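Breakfast for the kid shelf, and other kitchen bits

Quick one tonight because the dishwasher is doing its horrible beeping and I want to be in bed by ten. But I promised a kitchen post back in October and then did not write a kitchen post, so.

Where were we. The flat in Clesthorpe is sorted. Mostly sorted. The boxes in the hall are down to two, and one of those is just cords. The kitchen took the longest, which I should have seen coming, having packed it last and in a temper. Tea towels wrapped round mugs, mugs inside the rice cooker, rice cooker in a box marked BATHROOM. Found the can opener in a gumboot. We'd already bought another one by then. Now we own two can openers and both are rubbish.

Anyway. The shelf.

The kitchen here has one long bench, then a pantry with a door that sticks, then a low shelf under the window that's no use for anything an adult wants. Too low for the toaster, too shallow for the slow cooker. For the first month it was where the mail went. Then the small one started dragging her stool over to it and putting her things there. A plastic cup, a sock, half a rusk. So I gave in and made it the breakfast shelf, and it's honestly been the best thing I've done in this house so far, and it cost me next to nothing.

What lives there now:

Her bowls. Her plastic cutlery. A stack of face washers and old cloths for spills. The little board, so she can chop a banana beside me at the table while I do the lunches. Fruit basket on the end where she can reach it, and yes I do find a mandarin with one bite out of it, skin and all, every couple of days.

What does not live there any more: anything glass. Learnt that one quickly. RIP the honey jar.

Measured it up properly before I bought anything, for once in my life. It's 102 cm long and the gap at the window end is a funny shape from where somebody's boxed in a pipe, so nothing square fits. I had a look at the Trenmont shelf inserts, which are lovely, and which are $180 for the set. A hundred and eighty dollars! To hold face washers! Shut the laptop, went out to the shed, found the wooden tray we used to stand the pot plants on. Scrubbed it. Sanded one corner where it had gone furry. Done. It doesn't match anything but neither does the rest of the kitchen.

The cutlery is from Collado, the homewares place next to the chemist, where I went in for sponges. I was a bit iffy on plastic cutlery as she's nearly four and uses a proper spoon at kinder. But the knife does cut soft things, banana and strawberries and avo if it's ripe, and I don't have to hover so much. I still hover. Just from a bit further back.

Washing up note for anybody with the same kind: top rack only. I put one on the bottom and it came out like a potato chip.

The bread thing. A few of you asked after the last post. I'm still making it but only on weekends, the weekday loaf is from the bakery and I'm not sorry. The starter lives at the back of the fridge and gets fed when I remember, so it's a sulky thing. When I do bake I've gone back to the tin. The round loaves look nice but a round loaf gives you two decent slices in the middle and then a heap of ends, and one member of this household does not eat ends. Tin loaf, nice square-ish slice, everybody calm.

My usual for the tin, since it was asked for twice:

315 g of water, a bit warm
a good scoop of starter, or a sachet of dried yeast on a lazy day
flour until it stops looking like porridge (I know. Sorry. I weigh the water and then lose interest)
salt, a proper teaspoon
a slosh of oil

Mix it before tea, leave it on the bench while the oven's on for something else, into the tin before bed, fridge overnight. Bake it hot. If the top goes too dark put some foil over. Leave it to cool before you slice it – I never do, and it squashes every time, and every time I'm surprised.

Fruit. We're drowning in it. The tree out the back is a lemon and a very keen one, it was the thing that sold me on this place if I'm truthful, more than the second bathroom. I've done lemon butter, lemon cordial, lemon on the fish, lemons in a bag on the fence with a sign. The bag on the fence goes by lunch. The lemon butter went a bit runny but set up in the fridge. Recipe wants six yolks so then you've got six whites looking at you. Pavlova, obviously. Then you need cream. It's a trap.

Oranges are from the shop, we go through them at a silly rate. Halves, not wedges. She likes to get her whole face in. Hence the stack of face washers.

And avocado, which I'd buy by the crate if I could ever get them on the right day. I've tried the paper bag, the banana in the bag, the sunny windowsill. Best method so far is buying one hard and one soft and accepting whatever happens. In the end the soft one always gets smashed on toast with too much lemon. See above re: lemons.

So the actual morning goes like this, for the person who wanted to know how we get out the door (we often don't).

Up. Kettle. Board out on the table. She picks the bowl, and it has to be her who picks the bowl, do not pick the bowl. Fruit first, she'll eat it while the toast is on and then whatever she does with the toast is a bonus. Cloth ready BEFORE the orange, not after. Lunchbox packed from the same board so there's only the one thing to wash. Then shoes, and shoes take as long as all the rest put together, and I've got no tips for shoes.

I used to do the lunches at night and be very smug about it. Haven't managed since the move. Something about the light in here in the mornings makes it less of a chore – the window's over the sink and faces the right way, and I can have my cuppa standing up and look at the tree and feel like a person who has it together, for a minute or so.

The table. Got asked about that as well. It's the old one, it came with us, I thought about painting it and thank goodness I was too tired. Brown hides everything. Jam, pen, the ring off a hot mug. I wipe it down with hot water and a squirt of vinegar and that's the entire beauty routine. I'd had a look at a white one in the Cekon catalogue and I think I'd have lost my mind by the second week.

Cloths! Last thing then I'm going. I've stopped buying paper towel. Not for any noble reason, I just kept forgetting it at the shops and after three weeks we hadn't noticed. Cut up some old towels, ran a zigzag round the edges on the machine (wonky, very wonky, don't look closely) and they go in with the darks. Grey for the table, the brighter ones for faces. That's the theory. In practise everyone grabs whatever's on top and I've wiped my own face with the bench one more than once.

Still to do in there:

Pantry door. It needs planing or a good kick.
Hooks on the inside of the cupboard for the colander, which falls on me.
Find the lid to the big pot. It's in the cord box, I just know it's in the cord box.
Ring about the oven light.
Label the flours, having made a batch of pikelets with cornflour and no they weren't pikelets.

If anyone has a good trick for lots of lemons that doesn't involve eggs, comments are open. I've had the one about freezing the juice in ice cube trays, thank you, I'm onto my third tray and there's no room left for peas. Preserved lemons are next I think. My neighbour does hers with bay leaves and leaves them under the stairs til they go soft, so I'm going to have a go at that once I've got hold of enough jars.

Next post will be the laundry, or it'll be a long complaint about the laundry. The taps are on backwards. Dishwasher's stopped beeping so I'm off.

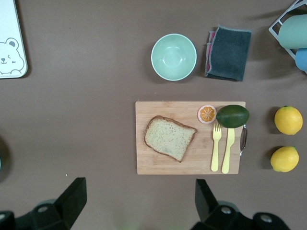
Bread, half an orange, an avo and two of the many lemons. Yellow cutlery as discussed.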